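4.2 What ends up on the sofa

I went into this part of the study thinking the kitchen table would win. It didn't! Of the 192 out-of-place items our households logged in July, 132 were on a seat of some kind, and the sofa took most of those (I should have guessed, given my own living room). People told us the same story again and again -- you come in, your hands are full, and the sofa is right there. Seon-mi Myung, who coded the diaries with me, started calling these "landing items," and the name stuck. Figure 3 gives a feel for the small end of the range. 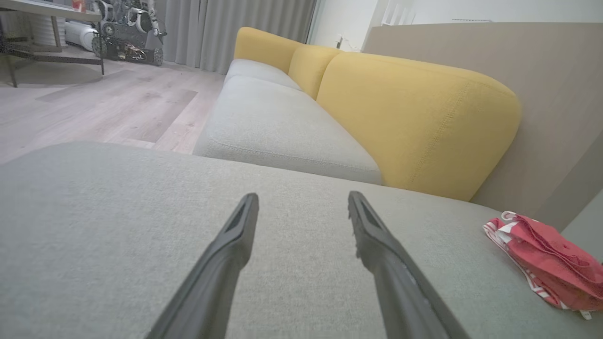
Figure 3. Light grey seat cushions with a crumpled red and white cloth item near the backrest.

A single piece of fabric like this was hard to code, and Seon-mi and I argued over plenty of them. Is it laundry, a cleaning rag, something to wear tomorrow? We ended up with one broad "soft item" code and left it there, which made our agreement much better. I'd still love to split it up again with the bigger Dodport sample -- 400 diary entries, many of them with longer notes from the people who live there.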